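A Tuesday at the Cikgate Student Robot Workshop in Drinach

Last June I had the chance to visit the open day of the Cikgate workshop in Drinach. I teach electronics at a small technical school in Diltska, and for two years already my colleagues and I have been discussing if we should start something similar with our own students. So I took the early train, and I came with a notebook and too many questions.

The workshop is on the second floor of a former printing house, ten minutes on foot from the station. There is no big sign at the street, only a paper arrow on the door, and I passed it two times. The open day began at 9:30 in the morning. Visitors received a badge, a cup of coffee and a sheet with the timetable, and then we were divided into groups. My group was mostly parents, with a few teachers and one man who repairs elevators and who asked the best questions of the day.

At the moment the club has 25 members, between 15 and 19 years old. They meet two evenings per week and every second Saturday. In the first year everybody learns the same things: to read a wiring diagram, to solder, to write small programs, and to keep a logbook. The logbook is taken very seriously. Each team writes down what was tried, with which settings, and what went wrong, and the entry must be signed before anyone goes home. I was allowed to read some pages. The handwriting is terrible, but the content is very useful, and I would like my own students to write half as much.

From the second year the members choose a project. The one I came to see is called Negi, and it is about housework: folding clothes, putting them in a basket, tidying a small room. The club prepares it for a regional student competition, where the teams get a task with clothes and household things and have a fixed time for it. I had expected that such a project would be shown with slides and a video. I was glad that the table stood in the middle of the room and we could stand close to it.

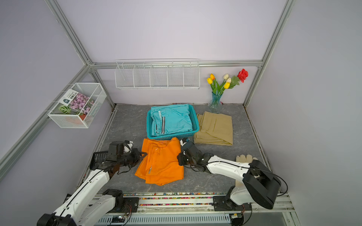
The Negi table with the two gripper arms at an orange garment. The folded shorts are in the basket.

What surprised me first was how much the students think about cloth. A metal block has the same shape each time you pick it up, but a shirt never has. One student explained that her team spent the whole winter on the question of where to take hold of a garment, and she had drawn diagrams of sleeves and collars in her logbook with small crosses for good and bad points. Another team works only on the grippers. They told us they had compared several kinds of tape on the fingers, and the results were written in a long table with many corrections.

The table is arranged like a corner of a home, with lavender walls, a floor with a marble pattern, a wire shelf on the back wall and flowers in a blue glass vase. I liked the vase very much. In the rules which the club made for itself, knocking it over costs more points than leaving a garment on the floor. The parents in my group agreed with this rule immediately.

After the first part we had a break, and I could speak with one of the instructors about money, because this is what my school director will ask me first. The club pays 876 a month for the rooms, with heating included. The members pay a small fee, and a family who cannot pay it does not have to explain why. For parts there is a yearly budget of 2000, which sounds like a lot until you see the prices of motors and cables. The instructor said that cables are the thing they buy most often. They bend, they break inside where you cannot see it, and then a team loses an evening looking for a mistake in the program. I wrote this down and underlined it.

We also saw the smaller room, where the first-year members build line-following cars. It was very loud there and very cheerful. A boy lent me his screwdriver and let me fasten a wheel, which I did in the wrong direction.

Before lunch we came back to the Negi table for the part with the robotic hands. The students call the two versions "grippers" and "hands", and there is a friendly competition between those who prefer the first and those who prefer the second. The gripper side says that two fingers are enough for trousers and that everything more is only more to repair. The hand side says that people's homes are made for hands. I listened to both and could not decide.
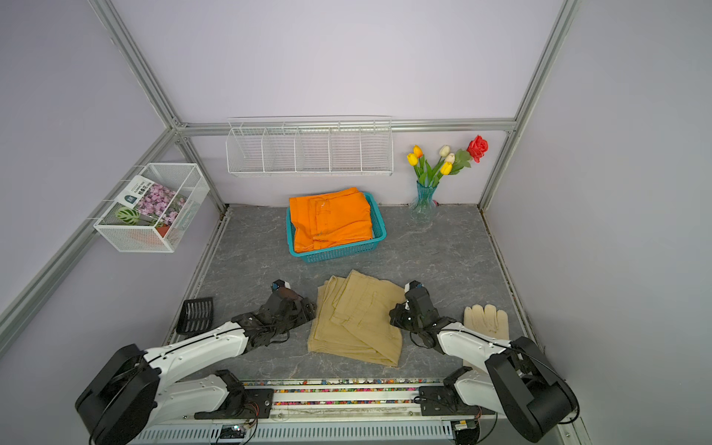
Beige trousers between the two robotic hands. Orange garments are stacked in the basket behind.

For the hands, the students work with a longer list of things to check before they switch on. It hangs on the wall of the room in a plastic cover and has 15 points, and one student reads it aloud while another one answers. It looked a little slow to me in the beginning. Later I understood that it is also how the younger members learn the names of all the parts, by hearing them every evening.

I asked if the competition rules permit both versions. They do, but a team must decide before the first round and cannot change afterwards. When I visited, the club had not decided yet. There should be a vote, and from the discussion in the corridor I think it will be a close one.

Some practical information for other teachers who want to go. The workshop accepts school groups outside the open day, but you must write to them well before, and the groups should be small because there is not much space near the tables. Photographs are allowed at the tables. There is a bakery on the ground floor with good cheese rolls, and it closes early in the afternoon. The stairs are steep and there is no elevator (our elevator man noticed this too).

On the train back to Diltska I made a list of what we could begin with after the holidays. First the logbooks, which cost almost nothing, then the line-following cars. For two arms and a table we need a room, and the only free one we have now is full of old chairs. I have already asked for the key.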